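케이블 정리, 다들 어떻게 하세요? (글이 좀 깁니다)

작성자: 리엄브레넌 | 7월 26일 | 조회 1,360

안녕하세요, 늘 눈팅만 하다가 처음 글 남겨 봅니다. 이사 온 뒤로 서랍 하나가 통째로 케이블 무덤이 되어 있었는데요, 6월부터 치워야지 치워야지 하다가 이제야 손을 댔습니다. 다 꺼내 놓고 보니 충전선에 연장선에, 어디에 쓰던 건지 기억도 안 나는 선까지 나오더라고요. 그래도 편조 케이블은 색이 예뻐서 도저히 못 버리겠어요 ㅎㅎ

일단 하나씩 말아서 가운데를 묶고, 한 통에 몰아 담는 쪽으로 가고 있습니다.

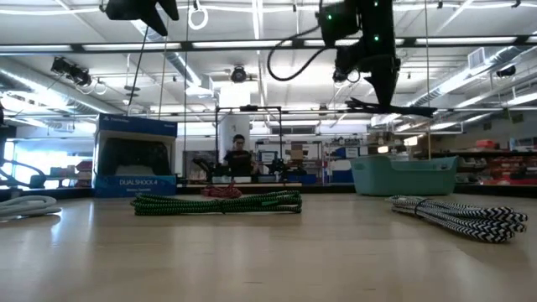 정리 중인 책상. 초록·검정, 검정·흰색 선은 묶었고 통은 청록색으로 골랐어요.

고민은 두 가지예요. 색깔별로 나눌지 용도별로 나눌지, 그리고 듀얼쇼크 4 상자를 계속 갖고 있을지입니다. 상자를 못 버리는 성격이라 가족들한테 늘 한 소리 듣거든요. 경험담 들려주시면 정말 감사하겠습니다!

댓글 6

육란
어머, 저희 집 서랍 이야기인 줄 알았어요. 저는 무조건 용도별이에요. 색깔별로 해 두면 보기에는 참 고운데, 막상 급할 때는 초록색이 뭐였더라 하면서 다 꺼내게 되더라고요. 종이테이프에 이름 적어서 한쪽 끝에 붙여 두시면 두고두고 편하실 거예요.

퐁톤
저는 반대로 색깔별 추천드려요 ㅎㅎ 무늬가 저렇게 뚜렷하면 라벨이 없어도 금방 외워집니다. 종이테이프는 여름 지나면 끈적끈적해져서 저는 결국 다 떼어 냈어요.

육란
퐁톤님, 그건 테이프 나름이에요~ 제가 쓰는 건 몇 년째 멀쩡하답니다.

베로니카
가운데를 묶을 때 너무 꽉 조이지는 마세요. 저는 예전에 선을 바짝 접어서 묶어 뒀다가 접힌 자리부터 피복이 갈라져서 속상했거든요. 흰색 선처럼 둥글게 말아 두는 게 저는 제일 마음이 놓여요. 그리고 상자는 꼭 갖고 계세요! 나중에 중고로 넘기실 때 있고 없고가 꽤 다릅니다.

파오추
상자는 저라면 버립니다. 저도 언젠가 팔아야지 하면서 모은 빈 상자가 71개였는데, 지난달에 큰맘 먹고 다 내놨더니 방이 넓어져서 얼마나 좋은지 몰라요. 정 아까우시면 그 안에 짧은 선이라도 넣어 두세요.

리엄브레넌 (작성자)
다들 이렇게 정성껏 답해 주셔서 감동입니다. 우선 용도별로 나누고 라벨은 육란님 방식으로 해 볼게요. 묶은 것도 조금 느슨하게 다시 만져 보겠습니다. 상자는... 파오추님 말씀이 맞는 것 같은데 아직 마음의 준비가 안 됐네요. 일단 빨간 선부터 마저 묶고 오겠습니다!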